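Taltitz gripper comparison

The Taltitz comparison is a bench procedure for evaluating two-finger robot grippers on packaged food, produce and small household objects. It was drawn up by Yevhen Tkachenko at the engineering firm Symonenko as an internal test for choosing end effectors, and was later adopted by outside users with minor changes. The name comes from the test hall in Taltitz where the first series was run.

Purpose

Gripper data sheets usually state stroke, closing force and payload. These values say little about how a finger pair behaves on a bag that folds under pressure or on a carton with a damaged corner. The procedure compares grippers on the same arm, with the same controller settings and the same objects, so that differences in the results can be traced to the finger geometry, the linkage or the camera position.

Setup

The arm is mounted at the edge of a flat table with a matte gray top. A matte surface is specified to limit reflections in the wrist camera. Objects are placed by hand in loose arrangements, with open table between most of them. Some layouts deliberately let two packages touch or overlap, which makes it harder to separate one from the other in the camera view.

The wrist camera looks down past the fingers. Its mounting must keep both fingertips in view when the gripper is fully open, and the mount is not changed between trials of one series. Exposure is fixed at the start of each series.

Object set

The set is divided into four classes: flexible packages, rigid or partly crushed cartons, round produce, and plastic bottles. Puzzle cubes and other small solids may be added as distractors or as targets. Branded retail goods are preferred to plain test blocks, as their printed surfaces are closer to what a vision system meets in use. Worn packages are kept in the set until they no longer hold their shape.

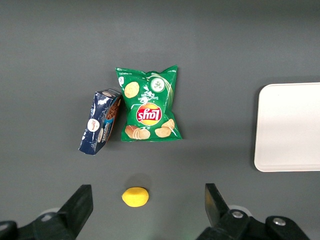
Wrist camera view, open fingers at a lemon.

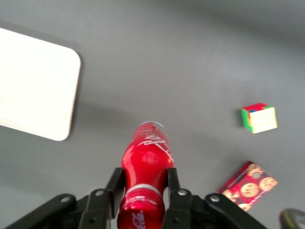
Wrist camera view, fingers closed on the neck of a Coca-Cola bottle.

Trial sequence

Each trial has an approach, a close, a lift and a release. During the approach the fingers are opened beyond the width of the target and lowered to a preset height. Closing is commanded at a constant speed until the motor current reaches the limit set for that object class. The arm then lifts the object, holds it, and sets it down in the target area. An object that slips during the hold is logged separately from one that was missed on closing.

A full series consists of 300 trials per gripper. The order of objects is randomized, but the same order is used for every gripper in the comparison. Fingers are wiped between classes, and pads are replaced if the surface shows cuts or glazing.

Grippers compared

The first series covered 2 designs. The Drimitz unit uses a parallel linkage, which keeps the finger faces at a constant angle over the stroke. The Allov unit uses a pivoting linkage with a wider opening, and its fingertips change angle as they close. On bottles the two gave similar results when the grasp was taken at the neck. On produce, the Allov fingers tended to push small fruit toward the palm before full contact, while the Drimitz fingers needed more accurate centering.

Flat packages gave the most trouble for both. A bag lying on the table offers little height to grip, and its crimped seal is often the only part that can be pinched. Tkachenko's notes recommend a shallow approach angle at the seal and a lower current limit than for cartons.

Recording

For each trial the log holds the camera stream, joint positions, finger opening and motor current. The first archive contained 2,409 trials, including repeats after pad changes. Failed trials are kept in the archive and marked with a cause code. Trials stopped by the operator are excluded from the success rate.

Limitations

The procedure does not measure wear over long periods, and a single series is too short to show drift in the linkage. Results depend on the current limits, which are chosen by the user. Comparisons between sites are considered valid only if the limits, the finger pads and the camera mount are all reported.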